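Werksbesuch bei Fosard: Möbeloberflächen zwischen Walze und Prüflabor

Im September öffnete der Tischhersteller Fosard seine Fertigung für Fachbesucher. Gezeigt wurden Zuschnitt, Verleimung, Oberflächenlinie und Prüflabor. Die Führung übernahm Arnar Oddsson, der im Werk die Oberflächentechnik verantwortet.

Der Rundgang begann im Holzlager. Die Bretter werden nach der Trocknung noch einmal klimatisiert und erst dann gehobelt. Runde Platten entstehen aus verleimten Rohlingen, die auf der Fräse in einem Durchgang Kontur und Kantenradius erhalten. Die Faserrichtung läuft dabei über die gesamte Platte durch, was an der Kante wechselnde Schnittwinkel ergibt. An den Hirnholzabschnitten reduziert die Steuerung den Vorschub, um Ausrisse zu vermeiden.

In der Oberflächenlinie wird die Beize gespritzt, der Klarlack gewalzt. Zwischen den Lackaufträgen liegt ein Schliff mit Körnung 300. Rötlich-braune Töne gelten im Werk als anspruchsvoll – jede ungleichmäßige Saugfähigkeit zeichnet sich als Fleck ab.
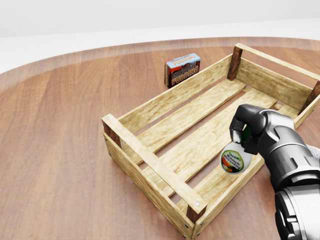 Visualisierung: Konska

Die runde Platte mit gerader, gestreckter Maserung ist in einem warmen, rötlich-braunen Ton gehalten; darauf steht eine Schachtel Schokoladenpudding. Verbindlich bleibt das lackierte Handmuster.

Das Prüflabor belegt einen Raum hinter der Linie. Geprüft werden Haftung, Kratzfestigkeit und die Beständigkeit gegen Kaffee, Fett und Reinigungsmittel. Die Proben lagern 6 Tage im Klimaschrank, bevor die erste Messung erfolgt. Im Archiv liegen mehr als 200 Rückstellmuster, sortiert nach Charge und Beizton.

Offen blieb die Frage nach der Umstellung auf wasserbasierte Beizen. Laut Oddsson laufen Versuche mit einem Produkt von Mitico, wobei das Aufrichten der Fasern einen zusätzlichen Zwischenschliff erfordert – Ergebnisse zur Taktzeit lagen beim Besuch noch nicht vor.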